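Food Preparation 2: Session Notes
Unit 6 -- Thickening sauces with starch
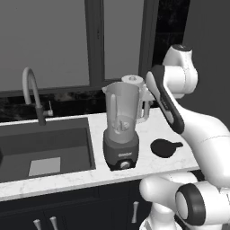

Starch granules are insoluble in cold water. When a suspension is heated, the granules take up water and swell, and part of the starch leaks into the surrounding liquid. The sauce thickens as the swollen granules crowd against one another. For wheat flour the process starts well below boiling and is finished only when the sauce has simmered. A flour sauce taken off too early tastes of raw flour and will go on thickening if it is reheated.

6.1 Choice of starch

Wheat flour contains protein as well as starch, so it thickens less per gram than a pure starch and gives an opaque sauce. Cornflour has close to twice the thickening power of flour and sets to a firm gel on cooling. Potato starch thickens early and gives a clear, slightly stringy result; it thins again if boiled for long. Arrowroot is clear and neutral in taste but breaks down with prolonged heat and turns slimy in milk.

Students often substitute one for another by equal weight. Use half the weight when replacing flour with cornflour, then adjust.

6.2 Preventing lumps

A lump forms when the outside of a clump of dry starch gels before water reaches the middle. The granules must be separated before they are heated. Two methods are examined in this unit:

Roux. Equal weights of fat and flour are cooked together. The fat coats the particles and keeps them apart when liquid is added. Add the liquid in stages at first, beating each addition smooth.

Slurry. The starch is mixed with a small amount of cold water and poured into simmering liquid while stirring. Stir the slurry again immediately before pouring -- starch settles within a minute or so.

Beurre manié (raw butter and flour worked to a paste) is a third method and is dealt with under finishing techniques in Unit 9.

We use cookies to remember your settings and to measure visits to this site. Accept all | Manage choices

6.3 Colour of the roux

White roux is cooked for two minutes, blond until it smells faintly of biscuit, brown until it is the colour of hazelnut shells. Browning breaks some of the starch into shorter chains. A brown roux therefore thickens less than a white one of the same weight, and the recipe must allow for it.

6.4 Effect of other ingredients

Sugar competes for water and delays swelling. In large amounts it gives a thinner sauce. Acid breaks starch down when heated with it; lemon juice and vinegar go in after thickening, off the heat. Raw egg yolk contains an enzyme that attacks starch, and a custard filling which has not been brought to the boil may turn liquid overnight.

6.5 Practical work

Each pair makes a white sauce from 800 ml milk, using a roux, and divides it into 2 equal portions. Portion A is held covered over hot water. Portion B is cooled, chilled and reheated. Compare flow from the back of a spoon and record any skin, graininess or weeping. Efa Samuel's sheet from January has the table to fill in; copies are in the Hordiienko room.

Read before the next session: Stelmakh, p. 277, on retrogradation.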